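Van Acker Kitchenette: Gallery and Notes

The pages in this gallery record the small kitchenette on the second floor of the Van Acker building after its refit in July. The room serves 18 people across two offices. It has a table, a refrigerator, one sink, a wall cupboard and very little else. The notes were compiled by Jacqueline Pons, with measurements by Dirk De Haan, and are meant for anyone fitting out a room of similar size.

Total cost came to $2,067, including paint and delivery and excluding the refrigerator, which was moved up from the ground floor. Labor took three days. Most of that time went into the wall.

Walls

The old surface carried two layers of vinyl paper and a strip of tile behind the sink. Both were removed. The plaster underneath was patched, sanded and given two coats of Girkari interior paint in a pale gray-white, eggshell finish. The tile strip was replaced at the sink only. Elsewhere the paint runs straight down behind the furniture with no rail or splash panel.

Coverage was better than the can stated. A third coat was planned and dropped. One can remains in the basement store, labeled with the room number, for touch-ups. The color looks cooler under the ceiling light than it does on the sample card, and anyone matching it should test a patch in place before buying.

Table

The white table is the only work surface apart from the drainboard. It stands with its back edge to the wall and is used for unpacking groceries, making sandwiches and holding whatever is about to go into the refrigerator. The finish is matte. Matte was chosen over gloss to cut glare from the ceiling light, and the cost of that choice is that it holds marks. Gray smudges and light scuffs come from mugs, box corners and the undersides of bags. Mild dish soap removes the smudges. The scuffs stay.
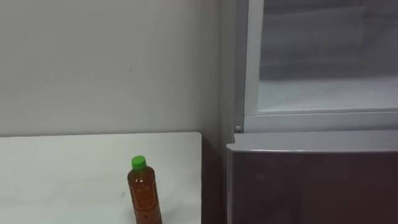
Gurix supplies a melamine sponge that takes off a little more, but repeated use polishes the surface in patches, and the patches are more obvious than the scuffs were. It is now kept for the sink. The table gets a damp cloth at the end of the day and a proper wash once a week.

No shelf was fitted over the table. A drawing exists for one, 6 inches deep, and the studs have been located and noted on it. The opinion of most users was that a shelf would fill with mugs within a month, so the wall was left plain.

Refrigerator and gap

The refrigerator stands to the right of the table. A narrow gap was left between the two so that the table can be pulled out without rubbing the side of the appliance, and so that a broom can reach the floor behind. The gap is dark and collects caps, twist ties and receipts. A brush on a long handle is stored beside the sink for this purpose.

De Haan tried a filler strip in the gap during the first week. It kept the debris out, but it had to be lifted away each time the floor was swept, and it was taken out again. The strip is still in the basement store if a later user wants to repeat the test.

Drinks and storage

Bottled drinks account for most of what passes over the table. Tall, slim bottles go in the refrigerator door, caps up. Anything with a wider base goes on the bottom shelf. Opened bottles carry initials in marker on the cap, where they can be read with the door open. Bottles without initials are cleared out at 5 p.m. before the weekly wash.

The door rack came with a loose retaining bar. It was refitted with the original clips, which hold if the rack is not overfilled. Full bottles are heavy, and the limit in use is 3 on the upper rack. Replacement clips for this model are ordered through Flisum and arrive in packs larger than anyone needs — spares are taped inside the wall cupboard.

Open items

The ceiling light is due for a warmer tube. The cupboard door drops slightly on its lower hinge and needs a longer screw. Felt pads for the table legs have been bought but not fitted. Pons keeps the list on the inside of the cupboard door, and additions can be written there in pencil.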